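4 September 2024
By Lachlan Tomoana

I have a small grudge against success rates, and I'm going to air it, so get a coffee.

We've been working on wrist-camera policies at Stumcombe for a while now. A robot arm gets shown a job a bunch of times by a person driving it, and then a model tries to do the job itself using what the little camera by the gripper sees. The method we use is called Kinen. It was built by a group of people I like a lot, and its headline number is how often the robot finishes the task. One number! Everybody loves one number. I think it's a lousy way to tell whether the thing learned anything.

What the camera sees is the whole world as far as the model knows. Tilt the wrist far enough and that world is mostly the robot's own black links and screw heads, plus a pale panel with gray box-shaped mounts on it and a bit of circuit board. A person would glance at that and know they were looking the wrong way. The model has to get that from the data or it doesn't get it at all.
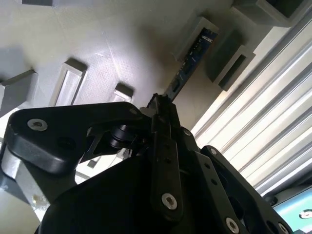
Why I stopped trusting the big number

We had 3000 demonstrations for our main set, and we threw out 300 of them, mostly long stretches of the wrist wandering before the person driving had made up their mind. I argued for throwing them out. I was pretty loud about it. Then we trained with them left in, and the success rate barely moved, so on paper it was a wash and everyone went to lunch.

But if you sat and watched the runs (which I did, all 986 of them, over most of December), they were different robots. The one trained on the tidy set was quick and sure of itself, and when it lost sight of the work it just froze or kept pushing. The one trained on the messy set would back off, swing around, and find its way home. Same score, near enough. I know which one I'd want near my stuff.

Computers are a good test for this kind of thing, and I wish more papers used them. An open desktop tower is crowded. You've got memory, cables, a drive cage and a bare processor all packed into one metal box, and a gripper that takes up a big slice of the view. Put a thin strip in the jaws and now the model has to care about where the tip of the strip is, way out past the fingers. Being a little off matters a whole lot more there than it does with a block on a bare table.
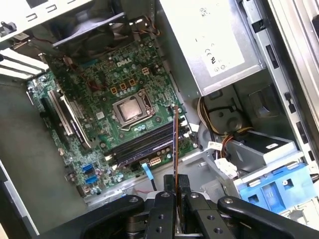 What I'd like to see instead

Two things, and neither is fancy. First, report recoveries. Count how often the robot gets lost and how often it comes back, and print both next to the success rate. Shirima's write-up did a version of this and it was the only part of the paper I read twice.

Second, publish the boring video. I mean full runs, unedited, picked at random — including the ones where the arm dithers. The Skarier folks told me nobody would watch them. Maybe so! I would, and I bet a few reviewers would too if the link was sitting right there.

I'll admit the obvious weak spot in all this, that "recovery" is squishy and two people scoring the same run won't always agree. We didn't. My scores came out kinder than everyone else's and we had to redo a batch. I still think a squishy number about the right thing beats a crisp one that can't tell our two robots apart, and we're putting the recovery counts in our next report whether or not they flatter us.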